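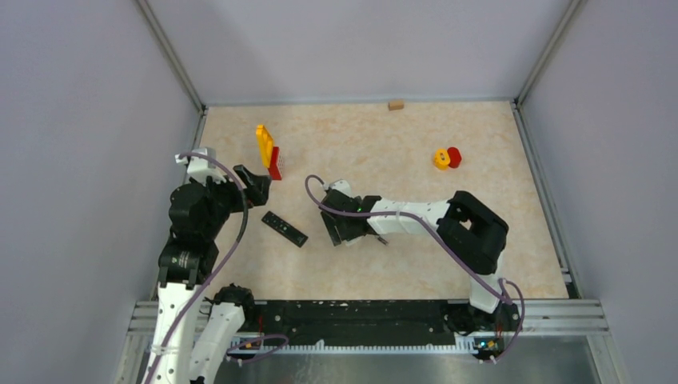
A marbled work surface with slotted rail along the right edge.

Patterned Surfaces and the Cost of Not Seeing Dirt

Commercial interiors have gone back to mottled finishes. Beige, cream and pale orange blends are specified for counters, benches and break room tables, and the usual argument in their favor is that they look clean for longer. I think this argument is sound for a hotel lobby and wrong for any surface where people prepare food, mix materials or assemble small parts.

A mottled pattern works by breaking up contrast. A coffee ring on plain white laminate has a hard edge that the eye picks up from across the room. The same ring on a blended beige has to compete with edges already in the pattern. The residue is the same in both cases. The only variable that has changed is the probability that a person walking past will notice it and reach for a cloth.

Most cleaning outside hospitals is triggered by sight. Written schedules exist, but in the shared workshops and kitchens I have fitted out, the schedule covers the end of the day and everything before that depends on someone noticing a mess. A finish that hides spills removes the trigger and leaves the schedule to do all the work.

I saw this in the fit-out we did at Ulten, where two prep rooms of the same size received different tops. One had the Remia blend, the other a flat light gray. Over five months the blended tops needed refinishing at the seams and the gray ones did not. Syrup and glue had sat in the joints of the blended tops long enough to lift the edge strip. The repair came to $3,190, more than the client had saved by choosing the pattern that was supposed to need less attention. Two rooms do not make a study, and the users were different, but the failure was consistent with the mechanism.

The counterargument is scratches. Flat colors show them, and a scratched top gets replaced early for reasons that have little to do with function. This is a fair point. A fine, low-contrast speckle handles it reasonably well: grains small enough to mask a hairline scratch are too small to mask a spill. The Hou sample book lists seven such finishes, and I would use any of them. The trouble starts when the pattern features are the same size as the stains.

Specifiers could test for this with very little effort. Put a spoonful of weak tea on the sample, let it dry, and look at it from over 5 feet away under the lighting planned for the room. If the mark is hard to find, use the finish on a wall. Skeneo already prints a light reflectance value on the back of each sample, and a line for stain visibility would fit underneath it.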